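Shared shop arm build: teaching it to put a cube in a basket

gantrygoat
So the arm at the Nemeck shop finally moves on its own and I am way too happy about it. Background for anyone who missed the November thread: we bought a used Vilard arm with no controller, no manual and a gripper with one stripped screw. The controller is now a Fovance board, the power supply came out of a dead label printer, and the stripped screw is gone (left-hand drill bit, thank you to whoever suggested it).

The job we picked is as plain as we could make it. Red cube on the table, basket on the table, arm picks up the cube and drops it in the basket. We did 20 tries last night. It got 15 of them. I was expecting three!

The misses nearly all look the same. The fingers come down a little to one side, tip the cube onto its edge, and then close on nothing. Everything after the grab is fine. If it has the cube, it makes the basket.

Questions for you all:
- is it worth adding a camera on the wrist, or should I get more out of the fixed one first?
- does anyone run these Vilard arms with the factory speed limits off?
- better finger pads?

solder_sparrow
15 out of 20 on a first night is great, congrats. Don't touch the speed limits yet. You have a gripper that arrives in slightly the wrong place, and going faster just gets it to the wrong place sooner.

For pads I use strips of bike inner tube and contact cement. Replace them when they get shiny.

mudflap77
Seconding the inner tube. Get the thin road bike kind, the mountain bike stuff is too thick and your fingers won't close all the way on small parts.

oldrelay
I'll be the grump. Why use a camera for this at all? One cube, one basket. Tape an L of angle stock to the table, push the cube into the corner every time, teach the point by hand, done. You'd get 200 out of 200 and you could go on to something useful. I ran a feeder for years on hard stops and a limit switch.

gantrygoat
@oldrelay fair, and I did do it that way the first weekend to check the joints. It worked. But the whole point for us is that anybody can walk in, set the cube down wherever they like, and it goes and finds it. The kids from the bike co-op next door will NOT push it into a corner for me.

oldrelay
Then make a tray with pockets. Three pockets, three taught points, a switch under each one.

solder_sparrow
That's a fine machine but it's a different machine. They want the finding part.

oldrelay
I understand what they want. I'm saying most people who "want the finding part" give up in the finding part, and then there's an arm in the corner with a sheet over it. Seen it happen more than once.

gantrygoat
Ha, ours had the sheet over it when we got it, so we've done that step already.

kerf_and_turf
What are you using under it? We had endless grief with a bare wood bench. Grain lines, glue drips, pencil marks, the software thought half of them were parts.

gantrygoat
White tablecloth! Cheapest fix of the whole build. Red against white is so easy to pick out that I threw away most of my filtering code. It does creep a bit if you lean on the table, and there's always a crease somewhere.

kerf_and_turf
I'd go with a painted board over cloth. Cloth gives when the fingers touch down, and it moves the cube with it. That could be your tipping problem right there.

solder_sparrow
I'd go the other way. Cloth is forgiving. When (not if) you drive the fingers into the table, you'll be glad there's something soft under them. Put a thin sheet of foam under the cloth and clip the edges.

kerf_and_turf
Foam makes it worse! Now your table height depends on where you press. Set a floor in software and you don't drive into the table in the first place.

solder_sparrow
We can disagree. I have bent fingers and you apparently have not :)

mudflap77
Before anybody buys foam or paint, check your height setting. When I had tipping it was the approach. I was coming down at a slant for the last bit of travel. Stop straight over the cube, wait a beat, then go straight down slow. Fixed it the same evening.

gantrygoat
@mudflap77 oh, that is very possibly it. The approach is one long diagonal from the home position, I never split it up. Trying that tonight.

What about the basket? It's a woven one with sloped sides. I like it because the slope sends the cube to the middle, but it's light.

mudflap77
Put a couple of dots of poster putty underneath. Ours walked across the bench a tiny bit with every drop and after an hour the arm was dropping parts on the rim.

gantrygoat
OK, update, posting this on 8th February before I fall over. Split the approach into over, pause, down. Another 20 tries and it got every single one!! I yelled loud enough that somebody came in from the wood side to see who was hurt.

I also moved the basket over to the left and I set the cube off to the right, so the arm has a real trip to make between the two. Gripper stays high over the table until it starts down. Pads are still the old ones. Next goal is 1,000 in a row with the cube set down in a new spot each time, and I'll write up the approach code properly for the build page.

Basket on the left, cube on the right, gripper up and open-handed:

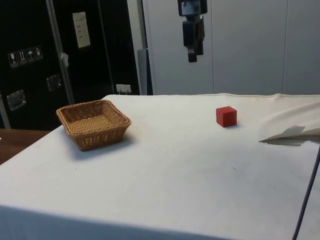
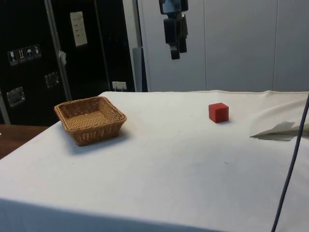 oldrelay: All right, 20 for 20 is better than I figured you'd get, and I'll take back the bit about the sheet. Now do your long run in two halves, one with the shop lights on and one with only the daylight from the door. Mine always fell apart when the light changed. And write down the misses as you go with the spot the cube was in, or you'll be guessing afterward.

gantrygoat
Doing exactly that. There's a clipboard hanging by the table as of this morning.

kerf_and_turf
Still say painted board. But nice work, really. Does the Fovance board let you slow down only the last part of the move, or did you have to break it into separate moves?

gantrygoat
Separate moves. There's supposed to be a blend setting but I can't get it to stick after a power cycle. If anyone has that working, please post your settings file!

mudflap77
It sticks if you save it from the setup menu and wait for the light to go out before you pull power. Saving from the run menu only holds it until the next restart. I'll dig out my file when I get home.

Related threads
Vilard arm, no manual: wiring so far
Fovance board forgets blend setting
Inner tube vs. silicone finger pads
Ševčík gearbox swap, worth the trouble?
Nemeck shop open bench nights
Cheap lights for a fixed camera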